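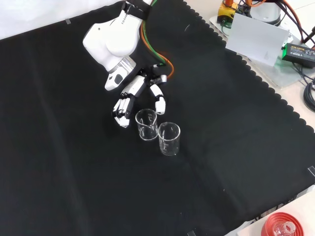 rsaliba
Posted 8:15 am

Hand let go of a beaker again last night. Or to be fair to it, it never let go, it stopped holding, and if you can explain the difference to my supervisor you're welcome to the job. The task is dull: pick up one beaker, move it over, put it down. Four fingers come down on one side, thumb on the other, and on the cloth I keep the two beakers nearly touching, which I know somebody is going to complain about. It closes fine. It lifts fine. Then at some point in the carry the thumb relaxes by itself and I get to go find the dustpan. Logs show the thumb command flat the whole time and the thumb position wandering off like it has a train to catch. No fault raised. We're on the Cendow controller with the stock grip profile. 15 good picks and then a drop, then 4 and a drop, then 8. Any ideas?

murdo_f
Posted 8:52 am

Thermal. It's always thermal. Small motors holding a stall load get hot, the driver quietly backs the current off, and Cendow in its wisdom files that under "info" and hides info by default. Turn on the verbose log and look for derate.

G. Ritchie
Posted 9:10 am

Could be thermal, but I'd look at the cables first. You've got an orange one looping down near the back of the hand. When the wrist turns, that loop either tugs on something or it doesn't, and I wouldn't bet glassware on "doesn't". We lost most of April to a connector on our Lamont rig that was perfect in every pose except the one we used.

murdo_f
Posted 9:14 am

A bad connector would throw a comms fault. He says no fault.

G. Ritchie
Posted 9:21 am

Ours threw no fault for a month, Murdo. It threw a flask.

rsaliba
Posted 11:40 am

OK, verbose log is on. There is a derate line. There are 200 of them. Most are on picks that went fine, so I have either found the problem or found out how it likes to spend its day.

Other view of the arm, for the cable people:
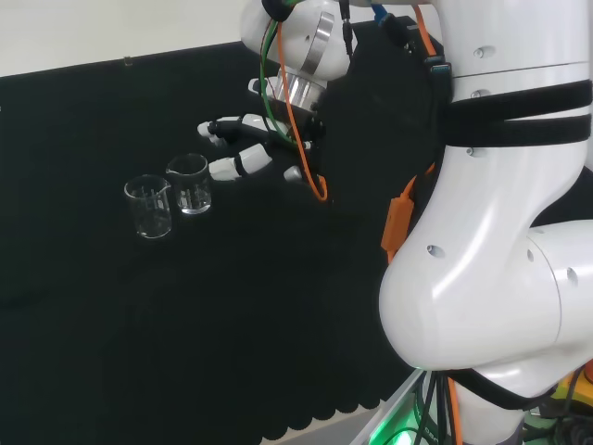
Hand and both beakers from the side, orange and green cables coming down by the wrist.

Donnie Imrie
Posted 12:05 pm

Side question, why are you testing a known dropper with glass? Get plastic ones. I'm not being funny, a dropped beaker on a lab bench is an incident report where I work, and the guy picking up the bits with his fingers is a second one.

rsaliba
Posted 12:11 pm

Because the grant says glass. But yes. Also I own a dustpan, see above.

Donnie Imrie
Posted 12:13 pm

The grant doesn't say glass while you're debugging.

magnusp
Posted 1:30 pm

Agree with Donnie. Also with Greer, sort of. That loop crosses the front of the hand in your second picture. Park the arm in the carry pose with nothing in the hand, command the thumb closed, and move the loop about with a stick. A STICK, not your hand. If the thumb position moves, it's the cable. If it sits there like a rock for ten minutes and then sags, buy Murdo a drink.

murdo_f
Posted 1:33 pm

I'll have it now, thanks.

rsaliba
Posted 4:48 pm

Did the stick test. Wiggling the loop did nothing. Left it closed with nothing in it and it sagged after eight minutes. Then I tied the loop back out of the way and ran it again and it still hadn't sagged when I gave up at twenty. So now I have evidence for both of you and I like neither of you.

G. Ritchie
Posted 5:02 pm

How long did it cool between the two?

rsaliba
Posted 5:06 pm

Lunch.

murdo_f
Posted 5:07 pm

Then that's not a test, that's a rest. Run it again with the loop tied back and no break.

G. Ritchie
Posted 5:15 pm

And once more with it untied, from cold. Drop the hold current on the thumb while you're at it. The Rollar profile uses a lower one and people seem to survive.

rsaliba
Posted 5:31 pm

Tomorrow. Plastic beakers are ordered, Donnie, you can stop messaging me.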